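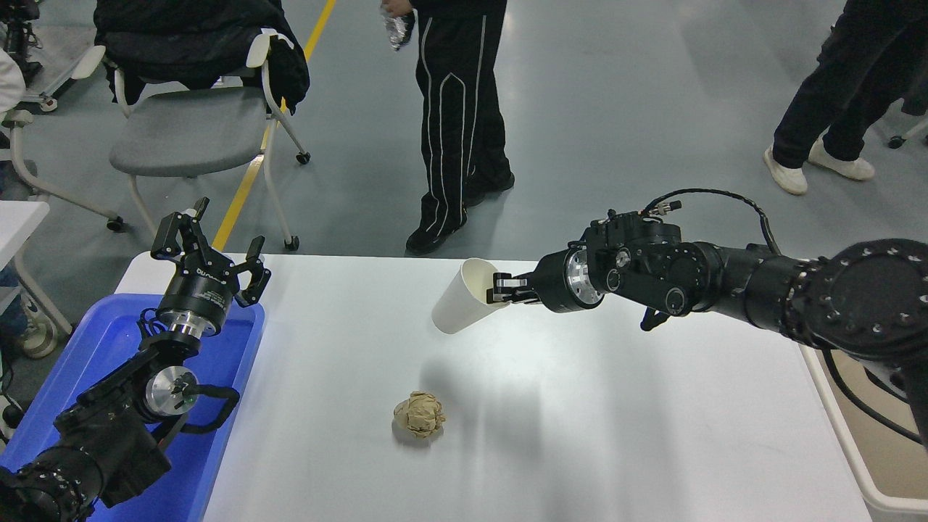 Section 3: Setting Up Your Garker Countertop Sprouter

You're nearly at the fun part! Once the sprouter is assembled (see Section 2), your first batch takes a few minutes to start and then mostly looks after itself. Mung beans are a great first choice – they're forgiving, they grow fast, and they taste wonderful straight from the tray.

What you need
Garker base and lid
Two growing trays
Drip cup
Dry sprouting seeds
Cool tap water

Soaking the seeds

1. Wash both trays, the lid and the drip cup in warm soapy water. Rinse well.
2. Measure two tablespoons of seeds for each tray. It won't look like much, but they swell up a lot!
3. Put the seeds in a bowl and cover them with plenty of cool water.
4. Leave them overnight. Small seeds such as alfalfa only need a few hours.
5. Drain the seeds and rinse them until the water runs clear.

Note: Use seeds sold for sprouting. Garden seeds are sometimes treated and should not be eaten.

Filling the trays

6. Set the base on a level surface, out of direct sun.
7. Spread the soaked seeds in a single layer. Crowded seeds stay too wet and may spoil.
8. Stack the trays with the drain slots facing opposite ways, so the water zigzags down through both of them.
9. Slide the drip cup into the base until it clicks.

CAUTION: Do not pour in water hotter than 100 °F. It will kill the seeds and can warp the trays.

Starting the rinse cycle

10. Fill the tank to the line and close the cap.
11. Press and hold RINSE until the green light blinks. The pump runs for 90 seconds and then rests.
12. Check that water is dripping into the cup. If it isn't, lift out the top tray and clear any hulls from the slots.
13. Empty the cup and change the tank water every morning.

Note: The pump hums louder on its first run while air leaves the tube. If the hum keeps up after three cycles, see error code 127 in Section 6.

Harvest

Most beans are ready within 7 days, and many people like them sooner, while they're short and extra crunchy. Taste a few each day – it's the best way to find your favorite length. Rinse the finished sprouts, drain them well, and keep them in the refrigerator.

CAUTION: Throw out any batch that smells sour or feels slimy. Wash all parts before starting again. Cook sprouts thoroughly for young children, older adults, and anyone who is pregnant or has a weak immune system.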